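Suchbegriff eingeben Suchen

Galerie: Unser Weg zum ersten Roboterarm

Seit April rechnen, vergleichen und streichen wir, und jetzt steht der Plan für die neue Montagezelle in der Werkstatt Mabula endlich! Zawadi Rotich hat die Angebote von Hokari und Kevow nebeneinandergelegt, und was anfangs nach einem Posten aussah, sind am Ende ziemlich viele: Arm, Greifer, Tisch, Bodenmarkierung, Schulung, Ersatzfinger. Für Greifer und Zubehör haben wir bis zu 2.000 Euro vorgesehen, für den Tisch mit Unterbau 448 Euro. Die Einweisung für zwei Leute schlägt mit 3.638 Euro zu Buche, da haben wir kurz geschluckt (und dann doch zugesagt, denn ohne sie bleibt der Arm in der Kiste).

Bevor wir bestellen, wird simuliert. Das Projekt heißt bei uns Stolent und macht einen Riesenspaß: Man schiebt den Tisch am Bildschirm hin und her, probiert Greifpunkte aus und merkt schnell, wo es eng wird. Die Reichweite hat uns am längsten beschäftigt, denn vom kürzeren zum längeren Arm ist es beim Preis ein ordentlicher Sprung.

Klickt euch durch, Fragen gern an Zawadi!
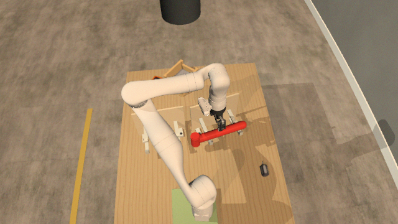 Simulation, weißer Arm mit schwarzem Greifer am roten Hammer. Dahinter die beiden hellen Gestelle, weiter hinten die offene Holzkiste.

Offen ist noch der Liefertermin. Hokari will sich melden, sobald die Greiferfinger bestätigt sind, und dann kommt auch der Tisch auf die Bestellliste.

Stand: 22. Januar 2020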